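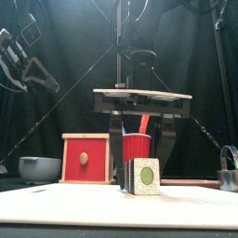

Page last changed: Wednesday, April 25, 2018

Altness workshop, staff meeting on the two arms
Minutes: Dilani Fakir

1. Minutes of the last meeting
Accepted with one correction. The order from Haque was 3,735 pieces, not 3,375.

2. Work at the table
The arms stay on small household things for now, such as the cup, the bowl and the little cabinet with the red drawer. Packing staff asked who puts the things back between runs. Agreed: the person on shift does it, and it is counted as working time — it was not counted before.

3. Changes of duties
Two persons move from hand sorting to arm supervision in August. Pay grade stays the same. Staff from the Lukina line asked to have this in writing. Dilani will send the letter.

4. Training
Skaven offers a course of 2 days. Night shift can not attend on the proposed days. Other days will be asked for.

5. Other matters
The stop button should be explained to all new colleagues, also to cleaners.

Next meeting: room 123, after the Skaven reply.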